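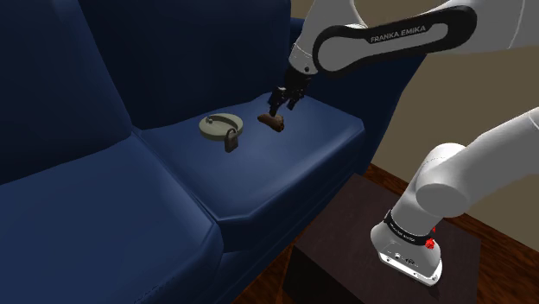
Page last changed: March 23, 2022

Simulated grasping trials: parallel fingers, arm placement and camera position

The work recorded on this page was carried out entirely in simulation, under the project name Matubbar. Its purpose was to compare two grippers and three camera positions before any money was committed to hardware. Readers who followed the earlier entries on tabletop trials will find that the questions are much the same, but the surroundings have changed. The tabletop has been replaced by household furniture, and the furniture has proved to be the harder part.

The arm is the Franka Emika model used in the previous entries, mounted for this series on a dark wooden side table at the right of a navy-blue sofa. It reaches over the armrest and works down onto the seat. Two small items lie on the right seat cushion: a flat, olive-beige disc with a small brown padlock attached by its shackle, and a brown lump with no regular shape. The black parallel gripper is open over the second of these.

Choice of gripper

Two grippers were compared. The first was the standard parallel gripper with two fingers. The second was a three-finger model taken from the Nunach library, which had been recommended to this author on several occasions and which had never been tested here on a soft-looking surface.

Each gripper was given the same set of 432 attempts on the brown object, with small changes to its position and turn between attempts. The three-finger model closed well when it had room on all sides. It did poorly near the back cushion, where the rear finger met the upholstery before the other two had reached the object. The parallel gripper could be turned so that both fingers ran along the line of the cushion, and it therefore lost very little in the same place. For work on seats, shelves and other spaces with a wall behind them, the parallel gripper is preferred.

The disc was a separate matter. A flat item with a low rim offers little for two fingers to hold, and the padlock adds an awkward weight on one side. A grasp at the rim tended to let the disc swing. A grasp on the small knob was steadier but asked for greater accuracy than the cameras could always supply. The padlock itself was modelled as a rigid body joined to the disc by a loose link, and the first version of that link was far too free. It was replaced in the second week, and the earlier results for the disc were discarded.

Position of the base

Considerable time was spent on the position of the base. When it stood further back, the elbow of the arm came close to its limits as the hand descended to the far half of the cushion. When it stood further forward, the lower links blocked the view of the fixed camera. The present position, with the table close against the side of the sofa, is a compromise. It gives a clean descent over the armrest, although the planner must be told to keep the upper link well above it. The clearance was set too low at first and several runs ended with the forearm touching the armrest.

Cameras

Three camera positions were tried: one on the wrist, one high and to the left of the sofa, and one low and in front. The wrist camera gave the best final alignment but lost sight of the object in the last part of the descent. The high camera was dependable throughout and was little affected by the arm. The low camera was of limited use for the disc, which it saw almost edge-on.

The final comparison used 968 attempts for each position. The high camera alone succeeded in 662 of them. The wrist camera did slightly worse alone and noticeably better when the two were combined, at the price of a slower control loop. Taking all conditions together, the log for this series contains 3,295 attempts, excluding those discarded for the reason given above.

Controller

Two controllers were considered. The Demar controller follows a planned path closely and stops when it meets resistance. The Ulau controller allows the hand to give way a little on contact. On a hard table the difference was small. On the cushion it was considerable – the fingers must come very close to the seat in order to close below the widest part of the object, and a stiff controller treats the first touch as a fault. The Ulau controller was kept for all later runs, with its stiffness lowered in the vertical direction only.

It should be noted that the cushion in the present model does not sink under load. A real seat would, and the figures above should be read with that in mind. A version with a yielding surface is being prepared and will be run with the parallel gripper, the high and wrist cameras together, and the same base position. The three-finger model will not be carried forward, although its settings have been kept. Results are expected in August and will be added to this page under a separate heading.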